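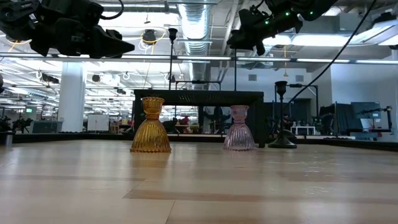
Open day prep, bench 2, May

Visitors through from mid-morning. Clillwood crowd first, then the Torvik people. Demo is the candle holder sort: glass and black candlesticks, mesh riser, both arms. Same task file as last month, grip force turned down for the glass. Start from home pose every run. DON'T let anyone talk you into a mid-run restart.

Ran it through before doors. Left arm fine. Right arm wrist cal was off again, redid it, saved as rev 294. Old one is still on the drive, ignore it. Flikska planner timeout now 600 ms, was way too short for the riser approaches. Colour labels: amber, pink, black. Keep it to that, someone had typed "rose" in one of the prompts and it threw the matcher.

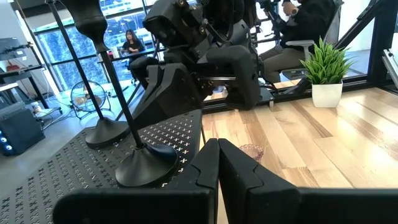

Torunn Lunde: why not teach it on the glass only and leave the black ones out, the depth is rubbish on black anyway. Fair. But the Gilico folks asked for mixed materials and it's their centre paying for the bench time. Leaving them in for today, will split the set afterwards.

Second group bigger, lots of questions about wear on the fingertips. Told them we swap when the grip log drifts, no fixed schedual. One fellow wanted to know if it could do dishes. Said ask us next year.
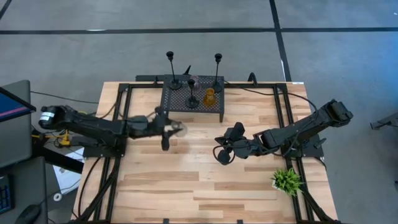 Also want a proper answer on cycle time before the next lot. I kept saying "depends" and it sounded weak. Pull it from the logs, file 1136 onward, skip the teleop ones.

To do
- fingertip pads, order spares
- wrist cal check into the startup script so it isnt on whoever's in first
- Kaede to send visitor slides to Torvik
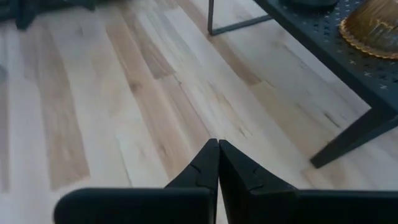

Clillwood, May

Kaede Arai's notes from the debrief, pasted in. Gilico want the same demo at their place, on their own table. Need the riser height from them first. Told them we'd bring our own glass. Nothing booked yet, waiting on the van.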